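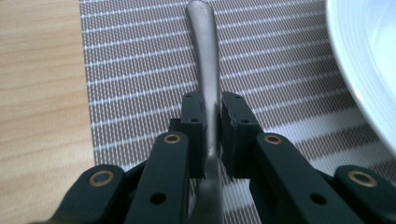

Fevell Hand-Held Gripper

Supplied by Solheim for research groups recording manipulation by hand. The operator carries the tool to an ordinary table and picks up cutlery directly – no robot arm is needed at the recording stage.

Method: the Jorkeo table-setting study, led by Colette Gaillard, trained its grasping policy on 1,994 recordings made with this model. Each session was limited to 50 minutes.

Finger pads are sold in pairs. Orders placed before March ship with the present linkage.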